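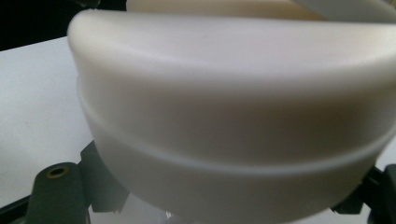 Cream white, with a round rim.

I moved to Gistholm in April, and the thing I miss most from my old town is the noise of the bakery under my window. My new street is very quiet. The first weeks I could not sleep, so I started to learn the local language at night, with a course called Smadi. It has 274 lessons. I have now done 34.

My method is simple. I do one lesson, I write 10 new words on paper, and in the morning I try to use one of them in the shop. Last week the word was "receipt". I said it with the stress in the wrong place and the woman gave me a bag. I took the bag and said thank you, which I can say very well.

What is difficult for me is not grammar, I like grammar. It is the speed. People here swallow the ends of the words - and the ends are exactly what I studied so carefully.

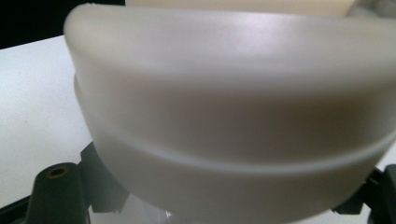
Bretico wrote to me under the last post that I should stop with the word lists and listen to the radio while I cook, even if I understand nothing for a month. Maybe it is good advice. I tried it yesterday with the evening news and understood "rain", "minister" and the number 3000, but 3000 of what I don't know.

I will keep the lists a little longer, because I enjoy making them, and put the radio on for dinner. If you know a program where they speak slowly, please write me the name.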